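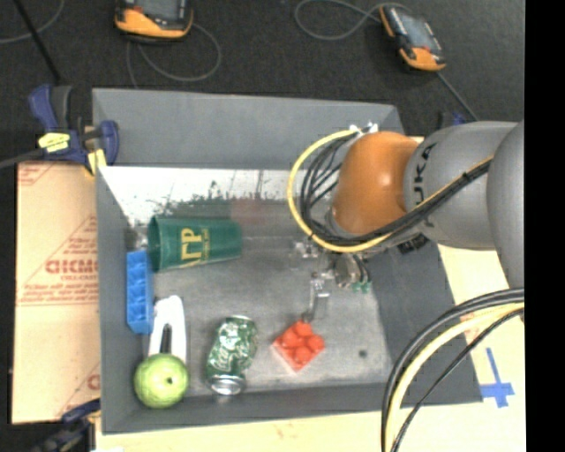 Is a cheap two-finger gripper good enough for picking odds and ends out of a bin? For most of what I put in front of it, it is, so long as you choose your fingertips with some care and don't expect it to cope well in the corners.

I've been meaning to write this up for ages and kept putting it off, partly because the results are a bit untidy and partly because I kept finding one more thing to try. I had three sets of fingers to compare, all on the same arm, all reaching into the same grey bin, and what I wanted to know was fairly modest. Which of them would I leave on if I could only leave on one?

The first set was the plain metal pair that came with the Olska gripper. They're thin and stiff, and I'll admit I had rather written them off before I started. The second was a pair of soft pads from El Khatib, which slip over the metal and are fixed with two tiny screws that I have now dropped more often than I care to remember. The third was the Grullside set, curved on the inside and a good deal wider, with a ribbed face that looks as if it would hold on to anything.

I did 177 picks in all, spread over a few evenings, and I went for things that each annoy a gripper in a different way. A plastic cup on its side, a ball, a drinks can, a toy brick with studs on top, a blue block with a row of little compartments in it, and a white clamp-shaped thing that I still haven't found a proper name for. Nothing exotic! I've read too many reviews where everything being picked up is a neat wooden cube, and then you get the gripper home and it meets a Coca-Cola can and goes to pieces.

The thin metal fingers were the surprise. They were lovely on the toy brick, even when it had ended up turned into a diamond, and they'd slip down into gaps where neither of the other sets would fit. The block pushed up close to the wall was the best test of that. With the wide fingers I had no chance at all, and with the thin ones I could usually get one side down between block and wall if I came in slowly enough. Where they fell down was the can. It's smooth and it's round, and if the grip lands even slightly above the middle the whole thing squirts out forwards - quite fast, too, the first time.

The soft pads cured the can almost completely, and they were kinder to the cup as well. I set the grip force to 20 on the controller (its own scale, and I've never got to the bottom of what the units are) and the cup came up without buckling. The metal fingers wanted 14 for the same job and even then I winced. The drawback is that the pads add thickness just where you don't want it, and they pick up dust from the bin floor, so I was wiping them down every so often with a damp cloth. By the end of the second evening I'd stopped noticing I was doing it.

The Grullside fingers I wanted to love, and for the ball they're marvellous. It just sits in the curve and stays there. Everything else was a bit of a faff. They knocked the neighbouring objects about on the way down, and a ball that has rolled right into the front corner is out of their reach, which rather spoils the one thing they're best at.

A word about cables, as I get asked about them whenever I post anything. Leave more slack than seems sensible. A big loose loop out by the wrist looks untidy but it lets the last joint turn without tugging on the connectors, and I had two mystery faults disappear after I gave the yellow one a wider sweep. Clamp the bin down as well. I tried it without and it crept across the table a little with every clumsy approach, so that my positions were all slightly off by the end of the run.

On the software side I used Stostora for the grasp planning, and I've no great complaints. It's slow to start and the menus are in a peculiar order, but I could save the settings for each set of fingers separately, and it took my word for the finger width without an argument.

So the pads are staying on for the moment. They cost me 260 with the spare screws, and I'd buy them again, though I do wish they came in a thinner version. I've a half-made plan to cut down an old pair with a scalpel and see whether they'll go into the gap by the wall, and if I get on with it there should be another post in April. If you've already tried it and ruined yours, do leave a comment and save me the trouble.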